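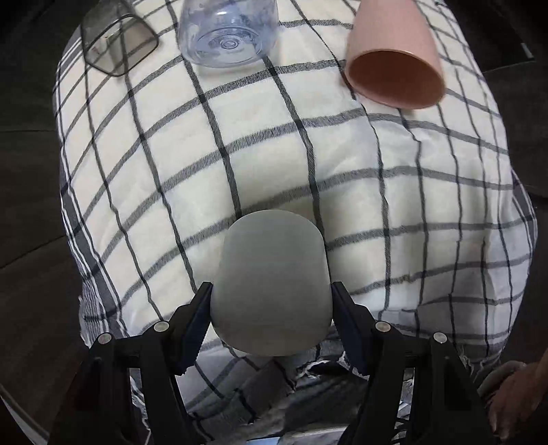 Leen Hourani had already put the kettle on when I got to her apartment above the old shoe shop in Trindley, and we were well into our second cup before either of us remembered that I had come to talk about television.

She translates it for a living. For most of the past decade Hourani has written the English and Arabic subtitles for Turkish family dramas, the long, tearful, wonderfully overstuffed kind in which a wedding can take up three evenings and a letter might go unopened for a whole season. Her biggest job so far, a saga that ran to 802 episodes, kept her busy for so many years that she still talks about its grandmother as though the woman lived down the hall.

"I miss her terribly," she told me. "She was rude to everyone and she was nearly always right. I had to find a new way to say 'God give me patience' every single week, and by the end I was stealing from my aunts."

Hourani grew up in a house where the set was on from supper until bedtime, and she says that's where she learned to listen. Her mother followed Egyptian serials, her brothers wanted Japanese cartoons, and she sat between them on the rug, whispering what people meant to whichever cousin was visiting and had lost the thread. She studied chemistry at college and didn't much like it. A friend then passed along some test work from Mendus, a small subtitling house that was short of people that August, and she finished the whole batch over one long night and asked for more.

The work is fussier than I had imagined. A line has to be read in the time it takes to be spoken, and people in these dramas speak very fast when they are angry, which is often. "You might have up to 30 letters to fit an insult that took her half a breath," Hourani said. "So you throw away the donkey and keep the father-in-law. Then four episodes later somebody mentions the donkey!"

She laughed at that for quite a while, and then grew more serious. What worries her is how readily viewers, and sometimes the companies selling the shows, take a drama as a portrait of a country. She gets letters from people in Egan and Rulow who have booked a vacation on the strength of a courtyard and a love triangle, and she is glad for them, really she is, but she hopes they'll talk to a bus driver while they're there.

"A show can make you curious, and I think that's a big thing," she said. "It made my neighbor learn to cook lentils five ways. But she also asked me if everyone in Istanbul has an evil twin."

Last spring she began holding a free viewing night at the Trindley library, one episode at a time, with a talk afterward that tends to run longer than the episode. The room has 300 chairs and on a good night 200 of them are filled, mostly by people who don't speak a word of Turkish and have very firm views on who should marry whom.

Her next series is a Lebanese one, set in a bakery, and for once she'll be working from the language she dreams in. I asked if that made it easier.

"Oh, much harder," she said, and got up to see about more tea. "Now I'll know exactly what I'm leaving out."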